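Indbridge Residents' Newsletter

The eggs of Stestarley Lane: a report from our second spring

Many of you asked at the winter supper how the hens are doing, so the editor gave me one page to answer. I will try to be complete and also short, and with my English this is not always possible at the same time.

We now have 43 hens on the piece of land behind Stestarley Lane. Two winters ago the field was only nettles and an old bath. The ground is rented from the Ortuño family, who ask for a small yearly sum and a tray of eggs at Easter. In February the hens began to lay properly again after the dark months, and in that one month we collected 408 eggs. Last year in the same month it was much less, but we had younger birds then and also the problem with the red mites, which I described in an earlier newsletter and do not want to describe again.

The eggs are sold from the cupboard by the gate. Please put the money in the tin and please close the cupboard door, also when it is not raining. Boxes should come back clean and without the old date label. If you have boxes for ten eggs, kindly keep them, they do not fit on our shelf. 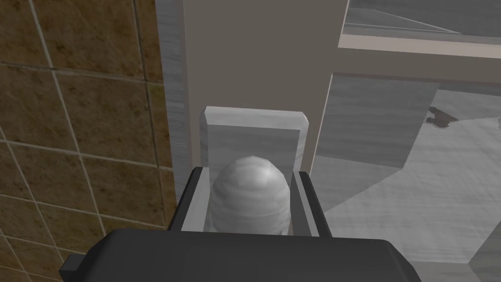 One egg-shaped object, standing upright.

There was a long discussion on the question of washing. Perrine Bailly has kept hens all her life and she is strongly against it. The shell has a thin natural cover which keeps the inside fresh, and when you wash the egg this cover goes away. In our group we have decided to follow her. If an egg has a little straw on it, we rub it with a dry cloth and that is all. Very dirty ones we eat ourselves, the same day. So if you find a small mark on your egg, it is not from laziness! You may wash it at home just before you cook it.

For storing, a cool cupboard is good, but if your kitchen is warm then use the fridge and leave them there. It is the going in and out which does harm. Put them with the pointed end down. To know if an old egg is still good, lay it in a bowl of cold water. A fresh one lies flat on the bottom, an older one stands up, and one that swims should go to the compost – quickly, and do not break it in the house.

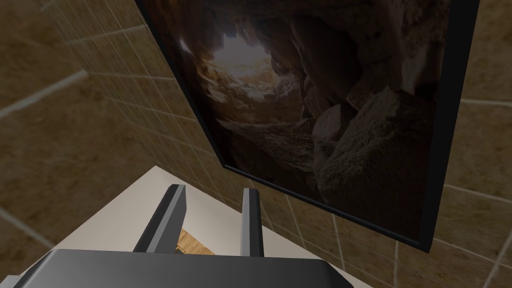 Our hens have had trouble with the fox again. He came 2 times this winter, both times in the early morning, and the second time he found the weak place where the wire meets the old wall. We lost the brown hen called Janari, who was the favourite of the children, and I am sorry to write it. Jenő Vida then spent a whole weekend digging the wire deeper into the ground. A fox looks at such a wall differently from us. For him a small hole is the beginning of a road, like the bright gap up between the dark rocks in the cave picture, and he will work at it with much patience. If you pass by the lane and see fresh earth near the fence, please ring Jenő or me, also if it is early.

The new wire and the posts cost 145 pounds, paid from the egg tin. For this reason the price of a half dozen must go up a little from next month. The new price will be written on the cupboard.

We also look for one more person for the evening round. It means closing the small door after the hens have gone in, looking if there is water, and collecting the late eggs. Efren Tolentino does it now on most evenings, but his working hours will change. No experience is needed, only boots. Children can come with an adult, and they should not run inside the fence.

Old bread is not wanted, thank you. Cabbage leaves are always welcome, in the green bucket.

Trinidad Gallardo, for the hen group
2019-03-28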